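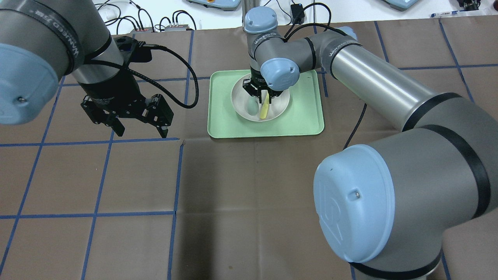 Construção de Bonecos de Ventríloquo
Apontamentos da aula 5: mecanismo da boca e pintura da cabeça

1. Tipos de articulação

Distinguem-se dois tipos principais de boca. Na boca de ranhura, o maxilar inferior é uma peça independente que roda sobre um eixo transversal alojado nas faces. Na boca de couro, o corte é coberto por uma membrana flexível colada aos dois bordos. O segundo tipo dissimula a junta, mas a membrana endurece com o tempo e a substituição obriga a repintar a zona.

O modelo de trabalho do curso é o Skovamari, com boca de ranhura e cabeça oca. Quem trabalhar com o modelo Kevard deve ter em conta que o eixo fica mais recuado e que o curso do maxilar é menor.

2. Eixo, alavanca e retorno

O eixo é um varão de latão com 80 mm, cortado à medida depois do ensaio a seco. A folga lateral do maxilar deve permitir a rotação livre sem oscilação visível. A alavanca de comando fixa-se na haste, do lado do polegar, e liga-se ao maxilar por cordão entrançado. O retorno é feito por mola de tração ou por elástico; a mola é preferível em bonecos de uso frequente.

Sequência de montagem:
a) furar as faces com a cabeça fixa no torno;
b) introduzir o eixo e verificar o paralelismo;
c) montar a mola e só depois o cordão;
d) regular o curso com a boca fechada em repouso.
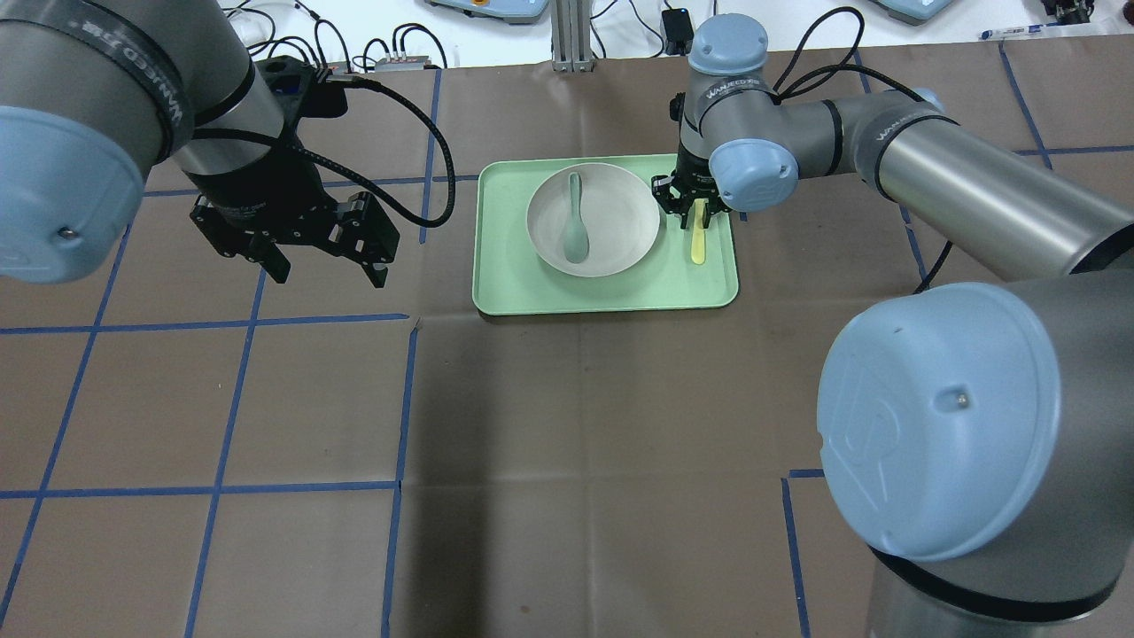

Fig. 1. Taça com colher sobre tabuleiro verde.

3. Preparação da superfície

A cabeça é lixada, selada e novamente lixada antes do primário. Aplicam-se duas demãos finas, com secagem completa entre ambas. O interior da ranhura não leva primário: a espessura adicional prende o maxilar.

4. Tom de pele e esbatidos

A base prepara-se em quantidade suficiente para toda a cabeça e para as mãos. As faces, o nariz e as orelhas recebem um tom mais quente, aplicado a pincel seco sobre a base ainda mate.
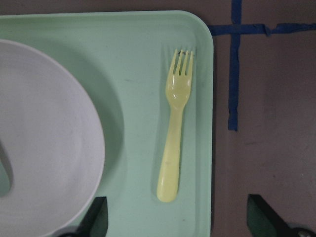

O esbatido começa no centro da mancha e alarga-se em movimentos circulares, com pressão decrescente. O verniz final é mate, exceto nos olhos e nos lábios.

Leitura: manual Vanhove, p. 71.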